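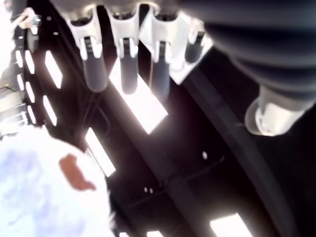

*Bright rectangular panels under a dark ceiling with black beams.*

# Drenora 4 linear panel light

Second-hand and ex-display stock, sold by Bivside Lighting. Page last checked December 6, 2022.

The Drenora 4 is a long, flat LED panel for shops, workshops and halls with an open ceiling. The maker calls it "daylight without the sky". We call it a decent white panel with a driver that's easy to get at. If you came here from the brochure, please read the rest before you order.

## What you get

- One panel with opal cover
- Driver, fitted in the end box
- Suspension kit, 2 wires per panel
- Paper template for marking the ceiling

Dimmer modules are sold separately. The brochure says "dimming ready", and all that means is that there's a socket for the module inside the end box.

## About the claims

**"Glare-free."** No. A bright panel against a black ceiling will look harsh to anyone who glances up at it, whatever cover is on the front. The opal cover softens the edge a bit. If people will be sitting under it facing upwards (dentists, yoga studios, we've been asked by both) buy something else, or hang it so the light goes up and bounces. That won't do much good if you've painted the ceiling black.

**"Boosts focus and mood."** We asked the maker's rep where this came from and were sent a leaflet with the same sentence in it. We've left it off our listing.

**"Fit and forget."** The panel may well last. Drivers fail sooner than LEDs do, and when one goes, the whole panel is dark. Spare drivers are in stock at present. We can't promise they will be in ten years, and we'd be wary of any seller who did.

**"Installs in minutes."** Jussara Holanda, who fits most of our local orders, allows half a day for a short row. The wiring is quick. Getting the panels in line with each other is slow, and a crooked row shows from the door.

## Layout

Straight rows are the cheapest to wire. Diagonal runs look smart in drawings and cost more, as the hanging points seldom fall where the beams are. Ask your fitter before you fall for one.

Don't mix Drenora panels with the narrower Tangen strips in one row. Both are sold as neutral white and they don't match.

## Stock and returns

| Item | Code |
|---|---|
| Panel, white body | DR-768 |
| Spare driver | DR-11 |

Ex-display panels may have light scratches on the body. Covers are checked before packing and cracked ones are replaced.

Unused panels can be returned to our Pilport counter in their box. We won't take back panels that have been wired in. Please use a qualified electrician, and keep the receipt, as the maker asks for it with every warranty claim.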